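Finger pads lose grip on thin round parts, Wistel hand-held gripper
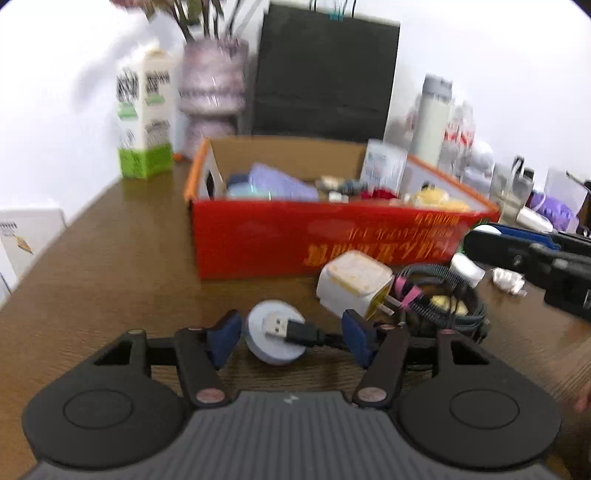 Setup

Two-finger hand-held unit, dark blue rubber pads, four pivots in the linkage. Work is tabletop sorting: cables, chargers, small boxes. Flat round items rotate between the pads when a cable drags on them. Boxes and bottles hold fine. Pads were wiped with a damp cloth, no change. Trigger travel is full and both arms move freely by hand. Is this a pad problem or a linkage problem? I would like to avoid pulling the pivots if I can.

Posted by trerwood_bench

alhassan_tooling

Check pad alignment first. Close the jaws on a strip of paper and pull it out slowly from each end of the pad. If one end releases early, the pads are not meeting flat and a round part gets a line of contact at best. Loosen the pad screws, close the jaws on a flat gauge block, retighten in that position. Repeat the paper test.

If the pads are flat, check play in the pivots. Hold the body still and push one fingertip sideways. On ours anything over 2 mm at the tip meant worn bushings. Replace all four together. We swap at 100 hours of use and log it on the case lid.

Damp cloth is not enough for rubber. Use isopropyl on a lint-free wipe, let it dry, then try again. Skin oil and cardboard dust build up a film.

cellnotes575

Had the same, new pads fixed it. Trultwood sells them in packs of 36, which is too many, but they keep.

pivot_and_pin

Agree with the alignment check. Do not oil the pivots to free them up. Oil creeps down the arms onto the pads and you are back where you started. Dry PTFE only, with the pads off.

Also change where you grip. With a puck or any other disc, close across the full diameter, and move the cable clear before lifting. A cable pulling off center will turn a disc in good pads too.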